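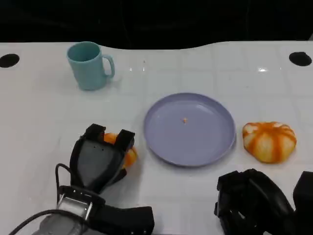

A mug, a plate and a striped toy pumpkin on a white tabletop.

A decorative pumpkin, also called a toy or play pumpkin, is a small imitation of the fruit of the genus Cucurbita, made for table decoration or for children's play food sets. Most are small enough to hold in one hand. They are sold singly or in mixed bags, usually from September onward.

Form and coloring

The common pattern is squat and rounded, with vertical ribs running from the top of the fruit to its base. Plain orange is the oldest coloring. Striped versions, in which orange alternates with white or cream along the ribs, imitate small ornamental squashes and gourds. The base is often slightly flattened so that the piece stands without support.

Materials

Foam, papier-mâché, felt, resin and molded plastic are all used. Foam pieces are light and dent under pressure, and the paint may flake at the ridges. Resin pieces are heavier and chip if dropped. Hollow plastic keeps its shape best and can be wiped with a damp cloth. 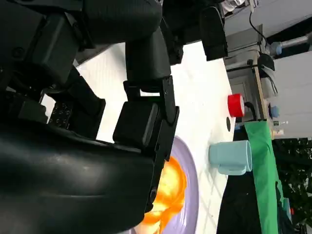
Catalogs generally group the pieces by diameter. The Stillow range, introduced by the designer Abelardo Bedoya, was issued in 3 sizes and listed under pattern number 2152. The first production run was 3000 pieces, packed 20 to a carton. Later runs by Lodberg kept the same molds but used a paler cream for the stripe.

Use with tableware

In table settings the pumpkins are placed beside the plate or grouped at the center of the table. Pastel tableware in lavender, teal or light blue is often chosen to contrast with the orange. In play sets the same pieces serve as food and are set out with child-size plates and mugs.

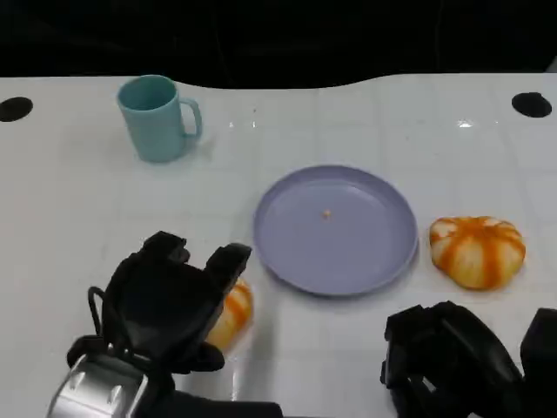 Where real food is served, painted pieces are kept off the eating surface unless the maker states that the finish is food safe. Small parts such as glued stems make some models unsuitable for young children.

Storage

Foam and felt types are stored dry and uncompressed. Strong sunlight fades the orange before the cream.

See also: Ornamental gourd; Play food; Table setting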